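Mudetti Brings Back the Slow Boat: Harbor Trading MMO Adds Seasonal Servers and Apologizes to the Fishermen

June 2020

Skonton, the studio behind the long-running online trading game Mudetti, today announced Tidewater, the largest update to the game since players discovered they could corner the market in rope. Tidewater is free to all current subscribers and arrives together with the game's first seasonal server, a rebuilt fishing skill, and a ferry that leaves on time whether or not you are on it.

Mudetti has never been the biggest online world, and Skonton has stopped pretending that it might be next year. What it has is a player base that stays put. Many of the accounts opened in the game's first winter are still active, and a fair number of them are still standing in the same warehouse, arguing about the price of salt.

"We looked at what the big games were doing and thought very hard about copying it," said Tobias Wojcik, lead designer at Skonton. "Then our players found out we were thinking about it. They write long letters. We have gone back to boats."

The seasonal server, named Mikik after the island where every new character washes ashore, starts everyone from scratch with 80 coins and a leaking rowboat. A season runs for 4 months. When it closes, characters move to the main servers with their skills intact and their money gone, an arrangement Skonton describes as true to the spirit of shipping. Players who finish a season keep a pennant for their mast. The pennant does nothing. Early testers have asked for a second one.

Fishing has been rebuilt from the hull up. Under the old system, the best way to train the skill was to click on the same patch of water until the player or the mouse gave out, and the January player survey made it plain which was going first. Tidewater replaces this with nets, lines, and traps that can be set and left while a captain gets on with something else. Fish now move with the tides and the weather. Cod, which for years could be caught only beside one particular dock because of a mistake in a spreadsheet, can now be found in the sea.

"I want to say sorry to anyone who reached the top level the old way," Wojcik said. "You will find a small statue of yourselves in the harbor square. It is clicking."

The new town of Panagiotou opens on the far side of the map with its own market, shipyard, and tax office. Skonton expects the tax office to be the least popular building in the game and has given it a very sturdy door. Goods sold in Panagiotou will be priced separately from goods sold in the older ports, so that hauling cargo across open water pays again. The studio is aware that players will work out the most profitable route within an evening and complain that there is only one. Prices will drift as traffic builds, and the one route should turn into several.

Other changes in Tidewater include:

Guild warehouses now hold 789 crates, up from 300. The studio had a rounder number in mind, but the database had other ideas.

Trade chat can be filtered by port, by goods, or by whether the speaker is shouting.

The ferry between the starter island and the mainland keeps a fixed timetable. It will no longer wait for the last passenger, a courtesy that once held it in dock for most of an afternoon.

Parrots can be taught one word each. The list of words is short and has been checked by a lawyer.

Old-style combat remains as it was. Skonton tried to improve it, watched the test server's reaction, and put it back.

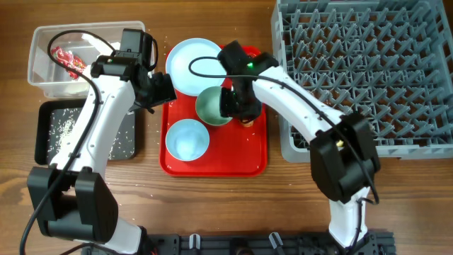

Red tray with a pale blue plate and two bowls on a wooden tabletop.

Subscription prices are unchanged. There are no loot boxes, and the in-game store will go on selling hats. Free accounts keep access to the starter island and the two nearest ports, and for the first time can join a guild, though they will have to ask nicely for a key to the warehouse. A free account that moves up to a subscription carries everything across, leaking rowboat included.

Skonton will keep the current version of the game running on a single legacy server for players who prefer the old fishing. The studio does not understand these players but has met enough of them to know better than to switch it off. Characters can be copied to the legacy server once, and nothing earned there can be brought back.

Tidewater will download automatically the next time the game is started. Players with an older launcher will be asked to update it first, and then, owing to a fault Skonton is still looking into, asked again. Clicking yes both times does no harm.

About Skonton

Skonton is an independent studio that makes and runs Mudetti, an online game of trade, sailing, and grudges. It has one game and intends to finish it at some point.

Press contact

Review accounts for the Mikik server are available from the Skonton press desk. Please say in your request whether you get seasick, as the new wave setting is switched on by default.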